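4.2 What people did with the chargers

I went into this part of the study thinking it would be the boring bit. We had 20 tablets out in people's homes, half of them the Planeo and half the Trillum, and the plan was to look at how battery habits changed over the loan period and then move on to screen time, the topic we'd all signed up for. Then the charging logs came back and I ended up spending most of December inside them.

A quick note on what counts as a charge. The logger writes a line every time the tablet sees power, and a loose cable can produce a whole string of those lines in a minute. Meifang Zheng wrote the script that merges them, using a gap of three minutes as the cutoff. Before merging we had 2083 charging events, and after merging we had 1274. I'll use the merged number from here on. (We did try other cutoffs. A longer gap pulls the total down a bit more but leaves the pattern alone, so I won't drag you through it.)

The first thing I looked at was the level people plugged in at. The paper everybody in our group had been passing around talks about "low-battery chargers" and "habit chargers" as if each person is one or the other, and I was ready to sort our households the same way. It didn't work very well. Most people were habit chargers during the week and low-battery chargers on weekends, when the tablet wandered off to the couch or the kitchen and the cable stayed by the bed. A couple of people went the other way around, and I have no good story for them.

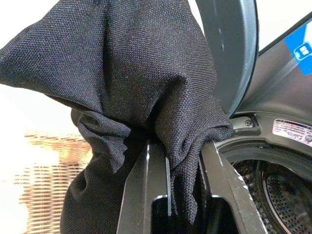 Figure 3. Black fabric, gathered and crumpled, with a fine diagonal twill.

The second thing was the dock. The Planeo comes with a little stand that charges it, and the Trillum has a plain cable. I expected the stand to win by a mile — you just drop the thing on it and walk away! And for the first stretch it did. Planeo households topped up more often and hardly ever let the battery run flat. But then the stand use sagged, and when we asked about it in the closing interviews we kept hearing about the case. Vasilis Petkov ran most of those interviews and he noticed early on that people who'd put a folding cover on the tablet had to peel the cover back to seat it on the contacts. They did this cheerfully for a while and then they dug out a cable. One person told him the stand was "a very nice place to keep my mail."

So the comparison between the two models is muddier than I'd like. What we have is a stand that gets used a lot by people without covers, a stand that gets used as furniture by people with them, and a cable that gets used about the same by everybody. Splitting ten households that way leaves very small groups, and I'd ask you to read the Planeo rows in the table with that in mind. Hiwot Alemayehu argued for leaving the split out completely. I argued for keeping it in, mostly on the grounds that a reader who owns one of these would want to know, and we settled on reporting it without any significance test.

Overnight charging deserves its own paragraph. Both tablets have a setting that holds the battery below full until morning. It ships turned off on the Trillum and turned on in the Planeo, and we left both alone, as a buyer would find them. Hardly anyone changed it either way. In the interviews people had firm opinions on whether leaving a tablet plugged in all night is bad for it, some of them quite heated, and those opinions had almost no connection to what showed up in their logs. The most worried person in the study charged overnight more than anyone else.

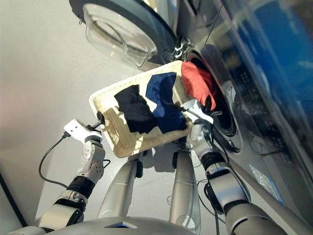
Figure 4. Black, navy blue and red-orange garments on a cream-colored tray at a front-loading washing machine.

I should say something about the tablets that went quiet. A few logs have long empty stretches, and a stretch like that can mean the tablet sat in a drawer or that the logger had crashed. Despina Kouris found a way to tell most of these apart by checking the battery level on either side of the gap. If it had dropped only slightly over many days, the tablet had been switched off or asleep, and we kept the gap as real non-use. If it had gone up with no charge recorded, the logger had missed something, and we threw out that period for that household. The rule is a bit blunt, and it can't catch a tablet that was drained and refilled to nearly the same level while the logger was down.

One last wrinkle is the chargers themselves. We handed out a Plasard wall plug with every tablet so that charging speed would be the same across homes, and then people used whatever was closest. The logs do record the incoming current, so we can see the switching happen, and Section 4.3 uses those readings to work out how long each tablet really spent tied to a wall.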